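4.2 Getting paid for a first release

The part of the study we most enjoyed was also the messiest: how musicians who record at home find out what they are owed. We followed 20 self-releasing acts from the day they uploaded a first single, and 17 stayed with us to the end. Nearly all of them could explain the recording side well (several gave us a happy hour on microphone placement), but the split between the song and the recording of the song was new to most.

That gap matters. An act that signs up with a distributor such as Karton collects money for the recording. The songwriting share travels by another road, through a collecting society, and has to be registered separately. The Makokha duo had 900 plays on local radio before either member had registered a single title -- and they were among the best organized people we met!

Figure 3. Bedroom. 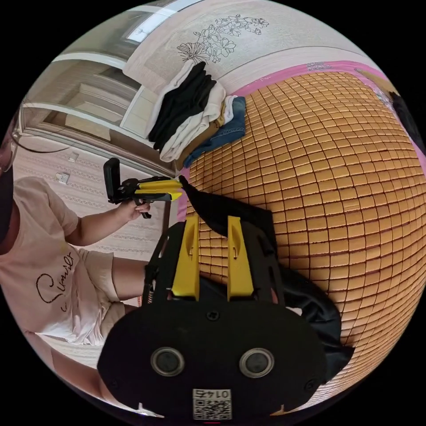 Margaux Leclerc told us she had read the distributor's welcome email twice and still believed it covered everything. She had written, sung and mixed all five songs on her record, so she saw one piece of work and expected one payment. Her view came up again and again in the interviews, and it is a very reasonable one. The forms use "artist," "writer" and "owner" as if they were always three different people.

What helped was wonderfully simple. Acts that filled in a split sheet on the day a song was finished, with names and shares agreed, had far fewer questions later on. Mercy Gachanja kept hers in the same folder as the session files and could answer our query about a co-write in under a minute. Acts that waited until release week had to go back through old messages, and two of them were still discussing shares when our interviews ended.

We had expected the size of the catalog to make a difference here, and were delighted to be wrong. Etine, with 253 tracks, and Plolero, with four, ran into the same trouble at the same step -- matching recording codes to song titles. We return to those codes in Section 4.3.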